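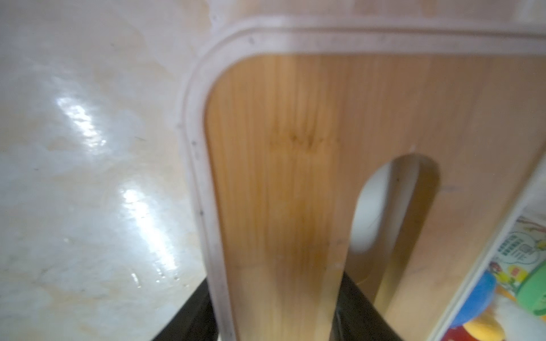
Bamboo-look lid, white rim.

Home Opinion Letters Subscribe

I've come round to the tissue box with a lid, and I'll happily defend it to anyone who thinks a cardboard one does the job. It's a humble thing — but a bit of honey-coloured grain warms up a whole bench.
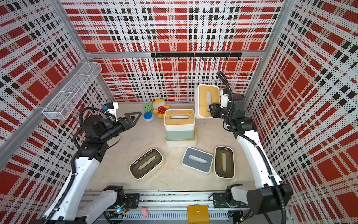

My favourite colour is still plain white, though sage green has been growing on me since December. Buy a couple, I say, and put one wherever people sneeze.
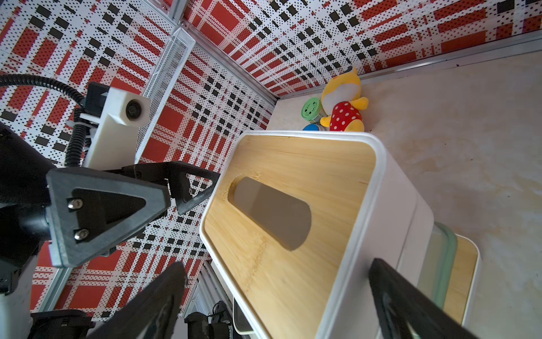 A long slot, ready for tissues.

Filed under: Home Comforts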